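Days Out > Open Doors > Rilurton > Luncombe packing works

I've been nosy about the Luncombe works ever since we moved to Rilurton, so when the open day sign went up at the gate in March I was pretty much first in line. If you've driven the Irkgate road you know the building, long and low with the green doors. They pack kitchen parts there – hinges, brackets, drawer runners, all the little bits that come in a bag with your cabinet and that you always end up one short of!

They took us around in groups of 7, and we got a woman from the day shift as our guide, who has been there long enough to remember when every bag was filled by hand off a long bench. She was great, very dry, and she answered everything, including my question about whether she liked the robots (more on that in a minute).

We started in the stores, which smell like cardboard and machine oil, and then went along a painted walkway to the packing hall. I'd imagined something enormous and deafening. It's more like a big tidy school gym with a radio on. There are 4 robot stations, which everyone calls the Bellamys because Bellamy is the name of the outfit that set them up, and people talk about them the way you'd talk about coworkers who are good at one thing and hopeless at the rest. One of the stations had stopped when we walked up and a guy strolled over, looked at the screen, sighed, moved one part a tiny bit and strolled off again. Apparently that's a fair chunk of his day now.

So what has changed for the people? I asked, because I used to do warehouse work myself and my shoulders still know about it. Our guide said the lifting is the big one. On the old bench a good packer did 300 bags in a shift, and you went home with your wrists buzzing. Now the stations do the steady repeat jobs and the packers do the mixed orders, the checking and the refilling. She said her hands feel better and her feet feel worse, since she walks between stations all day where she used to have a stool. She misses the talking, too. Eight of them used to sit along that bench and they knew everything about each other, and now you mostly catch people at break.

She was also pretty frank that some folks hated the changeover. The first winter was rough, she said, with the stations stopping all the time and the targets staying put. A couple of people moved over to dispatch and are happier there. What helped was the packers getting a say in the setup. They fought for a slower speed on the small parts and they won, and the line now runs at 248 bags an hour, a number she gave us with real satisfaction.

The last stop was the practice area at the back, where new starters learn how to clear a jam and how to get a gripper near the metalwork without bumping it. I loved this part and hung around until the next group caught up with us.

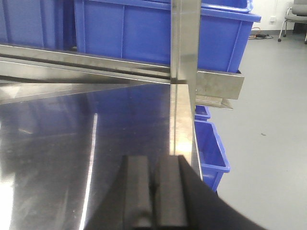

Close in on the steelwork, with the blue crates standing behind.

Then it was tea and a really good lemon bar in the canteen, and a board where you could leave comments. I wrote that I'd like to see the old bench if they still have it. Go early if they run it again, the parking is terrible by eleven.

Comments (3)

cabinetdoor_dan
I worked that bench for years before the changeover. She's right about the wrists! And right about the talking. Glad to hear they slowed the small parts down, it was crazy fast at the start.

Marshlander
Do they let kids in? Mine is nine and would talk about nothing else for a month.

hillside_knits
We went in the afternoon and the lemon bars were gone by then, so I'm a little bitter. Our guide was from the night shift and he said he likes the robots fine but wishes they'd pick a different beep.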